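Open Day Tabletop Recordings, Puvenach Workshop
README and data card

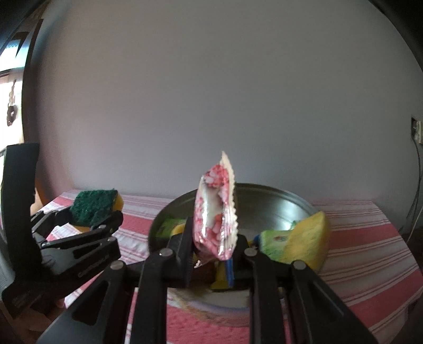 Sorting session, grippers at work: a small sealed packet in one, a scrubbing sponge in the other, with the steel pan behind.

Welcome

Thank you for downloading this set, and hello again to everyone who came to the open day in October and asked when the recordings would be shared. It took us a good deal longer than we said it would (sorry!), mostly on account of file names, and you'll find that story further down if you care for that sort of thing.

The recordings were made at our workshop in Puvenach, with the tables set up so that visitors could stand close and watch, and then have a go themselves if they felt like it. A fair number did. What you have in this folder is a small collection of people picking up ordinary household things with hand-held grippers and putting them somewhere else, some of it done by our own team and some of it done by guests who had never held one before that morning. We like the mix very much and hope you will too.

What is in the folder

There are 14 sessions, numbered in the order they were recorded. Each session has its own subfolder with the video, a plain text note, and a short log of when the grippers opened and closed. The notes were written by whoever was minding the table at the time, so they vary quite a bit. One of them is a single line, and another goes on for two pages and includes an opinion about the coffee.

Sessions 1 to 9 come from the sorting table. The task was to take small items, such as packets and sponges, and move them into or out of a large round pan. Visitors could choose which things to pick up and in what order, and we asked only that they try to use both grippers at some point.

Sessions 10 to 14 come from the afternoon, when we moved on to folding cloths and stacking cups. These are shorter, and the talking in the background is louder, so you may want to strip the sound before you use them.

The grippers

We call the pair Drakura, after the name somebody wrote on the storage box in the early days, and it has stuck. They are black two-finger tools with linkages, and the fingers have flat inner pads. If you are new to this kind of work, the idea is that a person holds the tool and does the task by hand, and the recording is later used to teach a robot arm to do something similar. Several families asked us on the day where the robot was, and the arm demonstration was in the next room, running on its own schedule. None of the arm's recordings are in this release.

Small shiny packets were by far the most popular thing to pick up, and also the most argued over. They crease, they slide, and they throw back so much light that it can be hard to tell in the video where the wrapper ends. If you're training anything that depends on clean edges, please look through the sorting sessions before you commit to them. Sponges are much more forgiving, and beginners did nicely with them.

Labels

Every pick is marked with a start time, an end time, and one word for the item. We kept the words plain: packet, sponge, cloth, cup, other. Two of us labeled the sorting sessions separately and then sat down together to settle the differences, which were nearly all about when a pick begins. We settled on the moment both fingers touch the item. The afternoon sessions were labeled by one person only, so treat those with a little more caution.

File names

The first version used the Kaufmann naming scheme from our older project, and it did not cope well with visitors stopping halfway and starting over. Everything has been renamed since. If you have a copy from the Ulthorpe mirror with names that begin with a K, please delete it and use this one instead, as the gripper logs in that copy don't line up with the video.

Visitors and privacy

Hands and bits of sleeve show up now and then, and we left those in. Anyone who took a turn signed a form at the door, and we removed passages where a face could be made out. If you spot something we missed, write to the workshop address in the contact file and we'll take the session down while we fix it.

Known problems

Session 6 has a gap in the gripper log near the end. The video is fine.
Session 11 was recorded with the clock set an hour off.
The note for session 3 mentions a second pan, and we can't find it in the video either.

Using the recordings

You are free to use these for teaching and research, and we'd love to hear what you do with them. Please keep this README with the files if you pass them along.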